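News from the Praltus card project

The second batch of Praltus memory cards is ready for testing. Valter Nordin has soldered 21 boards, and 20 of them start without problems in his old desktop machine. The last one hangs when the SCSI port is switched on – we suspect the timing chip, but it needs more measuring.

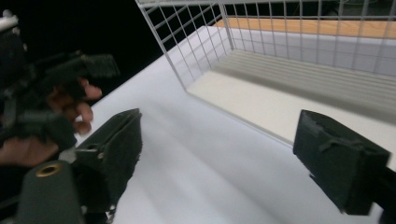 Drivers and manual

Triin Urbonaitė has finished version 29 of the driver disk. It now supports drives bigger than 500 MB, also when the Brinent accelerator is fitted. The manual is still only in Swedish. If you can help with the English text, please write to Triin before the end of March.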